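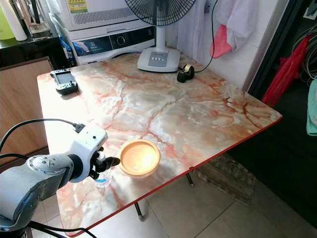

The fault that kept Su-chen Hsiao's team up until three in the morning began with a bottle of water. Their arm, which they call Jata, had picked up and put down bottles all week without a hitch. Then, halfway through an ordinary lift, the fingers opened by themselves. The bottle dropped, rolled off the table and ended up against the wall, and Jata carried on with the rest of its routine, pouring nothing at all into a bowl with great care.

I love this story, and I love it more for how long it took to solve! Robots are at their most interesting when they misbehave, and Jata misbehaved beautifully. It would hold perfectly for 107 lifts in a row and then let go twice in ten minutes. Iddrisu Sarpong, who writes the control software at Wusto, went through his code line by line and found two small mistakes, both real, neither to blame.

"I fixed them and felt marvellous for an hour," he says. "Then it dropped the next one."

The team works with household things on a household table, with a washing machine behind it and a fan standing at the back. A gripper that behaves in a tidy lab can be a different creature in a room where people live, and Hsiao wanted to meet that creature early. So they kept going, and they wrote down everything: the arm's position, the time, who was in the room, what else was switched on.

The log had reached 3028 lifts when Zlatko Kadrić sorted it by the angle of the wrist. There it was. All 13 drops had come with the wrist turned nearly as far as it would go, and always on the way back. He took hold of the cable behind the wrist and bent it gently while the gripper was closed on a sponge. The fingers sprang open. A wire inside had cracked where the cable flexed, and for a fraction of a second the hand was losing its signal. When the signal came back the gripper did what it had been set up to do on starting, and opened wide.

So there were two faults, one hiding behind the other. The cable was replaced the same afternoon, with a longer loop so that it bends less sharply. The second took more thought. A hand that lets go whenever it loses contact is fine with an empty bottle and a bad idea with a hot pan, but one that clamps shut could trap somebody's finger. Jata now stays as it is, stops the arm and beeps, and a person has to press a button on the controller before anything moves again.

Hsiao still wants a better beep. The present one sounds exactly like the end of a wash.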